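Houda Kettani has spent most of the past year on one question: which end effector should go on the picking cell that Fanum plans to offer to small warehouses. She runs the gripper trials at the firm's test lab, and agreed to go through the method with us on 6 February 2018.

Three units were compared. The Wovex is a suction tool, the Scanlon a parallel-jaw gripper, and the Tamach a jaw gripper with compliant fingertips. Each was mounted on the same arm and given the same object set, under the same controller settings.

"The arm was never the variable," Kettani said. "If you change the arm, you change the approach speed, the cable drag and the reach, and then you are comparing cells."

The total stands at 3645 logged picks. An attempt is scored as a success only if the object is held for 4 seconds above the rim of the bin. 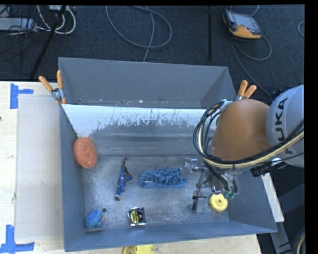 Kettani considers the object set more important than the number of attempts. Boxes and cylinders were dropped early, as all three units handled them and the results told her little. The current set is built on contrast in surface and stiffness. A shaggy blue brush head gives a suction cup almost nothing to seal against, while a tape measure has a hard casing but sits low on the metal floor. "A jaw has to get down beside it without touching the bottom," she said. "We lost a fingertip that way in September."

Her colleague Urho Kiiskinen, who wrote the motion code, is more concerned with the walls. In his logs, objects near a wall account for most of the aborted approaches, and the wrist often has to turn 90 degrees to bring the jaws in parallel to the side.

"Cable routing limits that turn before the joint does," Kiiskinen said. "We rerouted the bundle twice. The data from before the second change is kept in a separate file."

The Scanlon is ahead on rigid items. The Tamach does better on soft ones but needs its fingertips replaced every 900 cycles, a cost Kettani wants included in the final figures. The Wovex will be tested again with a smaller cup.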